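I've loved our little netball club for 29 years, and I'll admit (my kids would say at length!) that I was thrilled when Zumik offered to put its name on our dresses. Eight hundred dollars buys a lot of bibs. But must we rename the home court as well? I do hope we'll keep the old name, the one our grandmums cheered under. 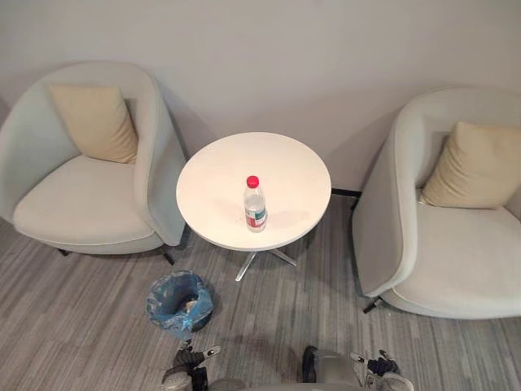

Two armchairs and a round side table

Let them have the dresses, the banner and my warmest thanks, and leave the court be.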